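Arm and table sharing one bench area -- what are people's actual rules?
Posted in: Cobots and light automation

gantrygoat
We've been sent the new site guidance from Urnutia and it says anything collaborative can run unfenced "subject to assessment". Fine, but whose assessment? The sheet is 13 pages and most of it is about signage. My boss at Villanueva read the first page and decided we can take the barriers down by June. I'm not convinced. What do you lot do about reach, cables and stop buttons on small handling jobs? Ours is plates, onto a stand and off again.

mrs_torque
"Collaborative" is a word on a brochure. You assess the job, the part and whatever is on the end of the arm. A slow arm holding a sharp thing is still a sharp thing.

beltandbraces
Bit dramatic for crockery. We've had one at Beson doing light pick and place for 2,000 hours with no fence and no bother.

mrs_torque
2,000 hours with no bother tells me you've had no bother. It doesn't tell me where anyone's head was when it moved.

gantrygoat
Bench as it stands, for anyone who wants to pick holes in it. 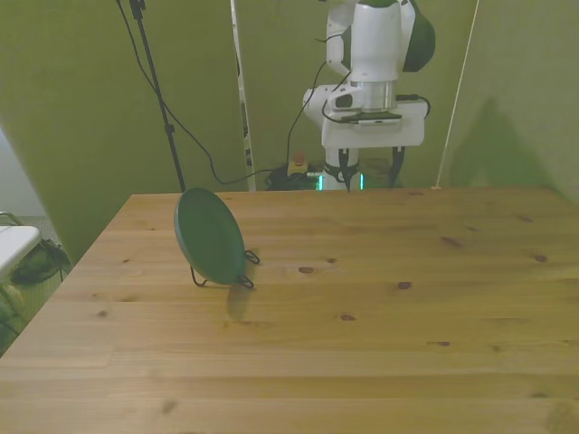

Plate on its wire stand, arm behind the table.

beltandbraces
Looks all right to me. Decent bit of table in front of the base, one plate, nothing stacked up. I'd sign that off.

mrs_torque
I wouldn't. Look at the floor behind the table, there's a tangle of cords. And is that orange and yellow thing next to them the stop button? If it is, it wants to be up at the front edge where the person stands. Our rule is you can hit it without taking a step, and you test it at the start of every shift.

gantrygoat
Fair. The guidance only says the stop must be "accessible". I asked Urnutia what that meant and they sent me the same page back.

kelp_and_solder
Tripod stand on the left as well. Does the arm's envelope get anywhere near it? We tape the full reach on the floor, 900 mm for ours, and nothing freestanding goes inside the tape. People moan about it and then they stop moaning.

beltandbraces
Tape doesn't stop anything though, does it. Set the limits in the software.

kelp_and_solder
Do both. Software limits get changed by whoever was last in a hurry.

gantrygoat
Turkia want 400 quid to come and assess it -- which I suspect means reading me the 13 pages out loud. Barriers are staying up for now. I'll get the cords sorted first and have the argument about June after that.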